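About us

Gurnness writes and checks working rules for robots that handle household things: clothes, bedding, crockery, shopping. We are based in Rovthorpe and there are 6 of us. Theano Sotiropoulos started the firm after some years testing lifting gear, and she still signs off every rule sheet before it goes out.

What we do

Makers and research groups send us their handling procedures. We read them, try them in ordinary rooms and send back a marked copy. Our main rule book, the Bedurano Code, now has 658 entries. It covers gripping force, speed near people, pinch points, cleaning between homes and what has to be written down after a fault. A short version of 50 entries is kept for small teams and is free to use.

How we work

Rules for soft goods take up most of our week. A knitted garment in a heap has no fixed shape, so the code asks the operator to open the fingers wider than the intended fold, come in slowly and stop if a second item moves with the first. Patterned bedding is left in place during trials - a rule that only works on a bare table is sent back.
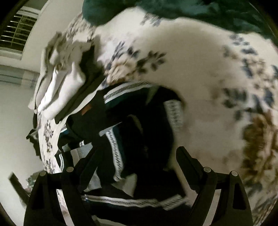

Gaétan Beaulieu wrote to us in January that the limit on closing speed was too cautious for knitwear and cost his team time on every run. We looked at it again with him. The limit stayed for thick seams and cuffs, and was raised for plain panels.

Records

Each trial is logged on the day, including the ones that fail. We hold 2,000 trial sheets, and clients may read any that relate to their own work. Fabbri, our log template, can be had from the office on request.

The office is closed on Sunday.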